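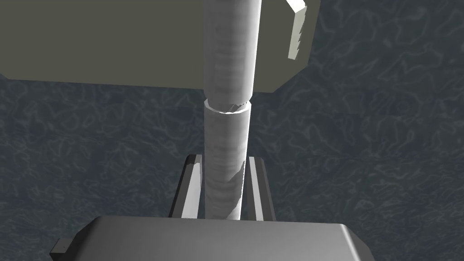
Hendrik Lambrechts wrote to me after my last post that a policy trained only in simulation should not be called a result, and that he will believe my insertion numbers when they come from a real bench. I have thought about his message for a few days, and I want to answer it properly, with the new experiment in hand.

First, what I did. The task is a narrow one: the arm must bring a rod to the correct place and orientation, using only the view from the wrist. There is no force sensor in the loop. I trained the policy in Gistbridge, the simulator we use in our group, and I changed how the training episodes are selected. Before, I drew the starting poses evenly from the whole workspace. Now the poses are drawn more often from the region where the last version of the policy failed. The idea is old and I do not claim it. I only wanted to know how much of the gain survives when the surfaces and the light are changed.

For this I kept a test set of 562 episodes, with textures the policy did not see in training. With even sampling it failed in 142 of them. With the new sampling it failed in 27. I repeated the training with another random seed and the picture was the same, although the second run needed longer to become stable.

I looked at all 27 failures one by one, which took most of an evening. In 12 of them the rod was tilted a little towards the camera, and the policy behaved as if it were straight. From behind the fingers this tilt is very hard to judge, also for me. A few degrees change almost nothing in the image, but they are enough to miss. The other failures I cannot put into one group. Some look like plain hesitation: the arm comes near, goes back, comes near again, until the time is over.

Now to Hendrik's point. He is right that the contact model is too friendly. In Gistbridge I set one friction value for everything and left it there, and a real rod can jam in ways that my simulated one never will. I disagree about the word "result". The comparison is between two ways of sampling, with the same network, the same number of episodes and the same test set. That comparison holds inside the simulator, and I have tried to say nothing more than this.

My next step is to vary the friction during training and to run the test set again. I also want to add a short history of images to the input, perhaps four or five, to see if the tilted cases become easier when the arm is moving. If both go well, I will ask for time on the real arm. Hendrik, you are welcome to choose the rod.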